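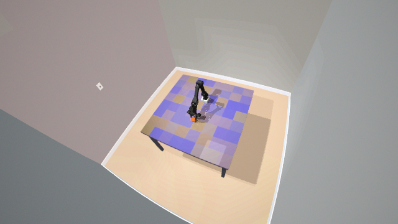

Climbing the tower at Havlíček

I had two free days in June and spent one of them looking at a church. My cousin Jarmila Beneš moved to Havlíček a while back, and from her kitchen you can see the tower of the parish church over the roofs. I asked if people were allowed up. She didn't know, so we walked over.

They are, on Saturdays, if you ask at the side door. A man named Dalibor Koubek had the key and took our money, and he told us to leave our bags downstairs.

The first part is a stone spiral, narrow enough that my shoulders touched both walls. After that it turns into wooden stairs with a rope for a handrail. There are three bells. The largest weighs 1,292 kilos and has a crack near the lip that was repaired before the war. Dalibor said it still sounds a little flat. I couldn't tell, but I only heard it from the street later that day, with a bus going by.

The view is good to the south, where you get the river and the hills past Gruleck. To the north there is mostly a supermarket.

Inside, the church is plainer than I expected. The walls are whitewashed and the pews are painted gray. The old altar went to Pastunholm during the renovation and never came back — Jarmila says there are still letters about it in the local paper. What stands there now is a simple stone table. I liked it. She doesn't.

The organ is worth a look even if you don't hear it played. It has two keyboards and the names of choirboys scratched into the wood on the left side, the oldest ones hard to read. Romana Kratochvíl plays at the evening service and was practicing when we came down, the same eight bars over and over. We sat in the back until she moved on to something else.

If you go, wear shoes with some grip. The stone steps are worn in the middle and slope toward you on the way down. There is no café next to the church, but the bakery across the square has tables, and the poppy seed cake was fresh. Parking is free behind the school on weekends.

Next time I want to see the chapel at Briken. It was locked when we drove by, and the sign on the door only gave a phone number.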